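Drokville Community Boards > Hobbies > Bread and Baking
Topic: Rye starter, 4 months in, and I am hooked

crumbcounter
Posts: 1178
OK so I posted back in March asking whether a rye starter was worth the bother, and most of you said go for it, and wow. Four months later I'm baking twice a week and my family has stopped asking for store bread. The smell alone! It's sort of like apples and wet hay, in a good way.

My current loaf is 800 grams of flour total, a bit under half of it dark rye, the rest plain bread flour. Overnight on the counter, shape at 6 a.m., bake before work. Crust is great. My crumb is still gummy near the bottom though, and I'd love to hear what you all do about that.

pantry_moth
Gummy bottom with that much rye is nearly always cutting it too soon. How long do you wait? I wrap mine in a towel and leave it until the next day. It's torture but the loaf is so much better for it.

crumbcounter
Um. Twenty minutes? With butter?

pantry_moth
Well there you go lol

Oldmillroad
Posts: 2579
I'm going to disagree a little. Waiting helps, sure, but I've waited a full day and still had a wet line along the base. What fixed mine was a longer bake at a lower heat. Start hot for the first 15 minutes, drop it way down, and leave it in close to an hour. If you have a probe thermometer, don't pull it before 205.

Also "overnight on the counter" in July is not the same thing as overnight in March. My kitchen is 80 degrees at bedtime right now. Rye goes fast when it's warm and an overproofed rye dough bakes up sticky no matter what you do after.

crumbcounter
Oh that's a good point, it did get worse when the weather turned. I figured I was imagining it.

seedsandall
Love this thread!! Adding my two cents: which rye are you buying? I used the Jakitz dark for years and then they changed the bag and I swear they changed the grind too. It drinks way more water now. I switched to Misby medium and had to relearn everything, but the flavor is so good, kind of malty. Toast it with a little honey on it and you'll see.

Oldmillroad
I still use Jakitz and haven't noticed any difference in the grind. Could be your bag sat in a dry warehouse.

seedsandall
Three bags in a row, from two stores? I don't think so. Weigh out some water and try it, I'd be curious what you get.

Oldmillroad
Fair enough, I'll do a side by side when I open the next one.

tinroof
Jumping in as the person who bakes the strange stuff. If anybody here is close enough to the Đỗ bakery on the east side, go early and get their rye baguette. It's light! I didn't know rye could do that. I've been trying to copy it at home with about a quarter rye and a really wet dough, and mine come out more like flat slippers, but delicious flat slippers.

pantry_moth
A quarter rye is barely rye, come on.

tinroof
It has caraway in it and it makes me happy, I'm counting it.

crumbcounter
Thank you all so much, this is exactly what I needed. My plan for the next few bakes, tell me if any of it sounds wrong:

1. Dough goes in the fridge at 10 p.m. and comes out when I get up.

2. Hot start, then turn it down and bake to 205 inside.

3. Towel, counter, no knife until the next morning. I will be strong.
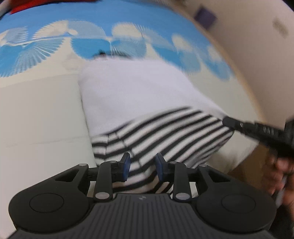
4. Same flour the whole time, so I only change one thing per loaf. I have most of a bag of Jakitz left and I'll use that up before I try Misby.

Oldmillroad
Number 1, give it an hour or two on the counter before it goes in the fridge, otherwise it may not get going at all. The rest looks right to me. But you're changing three things at once there and then saying you'll only change one!

crumbcounter
Ha, caught. Fine, fridge first, then the bake, then the waiting.

pantry_moth
Waiting first! It's free!

seedsandall
Seconding the waiting. And post a crumb shot when you get there, please.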